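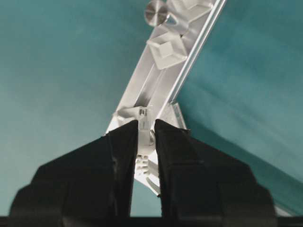 Atis asked at the end of the last session why a molded channel needs so many small shapes inside it, if its only work is to be a channel. It is a good question and I use it to begin this handout, which belongs to the second workshop on small plastic parts. Please read it before you come to the bench, and bring the sheet from the first workshop with you.

1. What we mean by a channel part

A channel part has a floor and two walls, and it is open on one side. When you look into it you see the recessed interior. Most channel parts are long and narrow, and for this reason they bend and twist more easily than students expect. Much of the small geometry is there to work against this, or to give other parts a place to sit.

The white part has the shape words that you need for today: a long thin rail along one edge, a square boss with sloping sides and a flat top, and a small clip with a slot that stands up from the channel. There is also a round metallic disc at one edge. From the outside we can not say if such a disc is a screw head, a rivet or an insert, so in your notes write "round metal feature" until you have turned the part and looked at the back.

2. Words for the features

Rail: a raised line that follows the length of the part. A rail can guide a second part, or make the edge stiffer. Often it does both, and the drawing will not tell you which one the designer had in mind.

Boss: a raised block or cylinder on a surface. In many textbooks a boss is always round and has a hole for a screw. In this course we use the word more widely, also for square ones with a closed top.

Draft: the slope which is given to a wall so that the part can leave the mold. The draft on a wall is usually small, one or two degrees. When the sides of a boss slope as strongly as on a pyramid, draft alone does not explain it, and you should ask what sits on it or slides over it.

Clip: a feature which bends and then holds. A clip is the weakest place on many parts. Do not test it with your fingernail!

Notch: a small opening or cut in an edge. Students forget the notches very often – please draw them, even when they seem to have no purpose.

3. How to look at a white part

White and light gray plastic is difficult for the eye. The faces have almost the same tone, and a shallow slope can look flat. Put the part on a colored cloth without pattern and let the light come from one side, low. Turn the part slowly and wait for the edges to become bright. A thin rail catches the light first, the inner walls stay in soft shadow. Then make your sketch, and only after the sketch take the caliper.

Hold the part by its narrow end, across the walls, with light pressure. If you press on an open channel in the middle, the walls come nearer to each other and your width is wrong.

4. Exercise at the bench

Work in groups of 2. Each group receives one channel part from the Brindano box and one from the Jikus box. The parts are similar in length, but the inside is not the same.

Make one sketch of each interior at scale 2:1. Name each feature with the words from section 2. If you find a feature with no name here, describe it by its form and leave the function open. Then measure the wall thickness at three places and write down the thinnest. You have 10 minutes for each sketch, and the measuring may take as long as you need.

The total for the exercise is 100 points. The sketch counts more than the numbers.

5. For the report

Write up to 700 words on one of your two parts. Compare the rail with the clip: which of them would you make thicker, and what would this change in the mold? The Paul reader, in the chapter on ribs and bosses, is enough as a source. Reports are collected in August, before noon on the last day of the course, on paper, with both sketches attached.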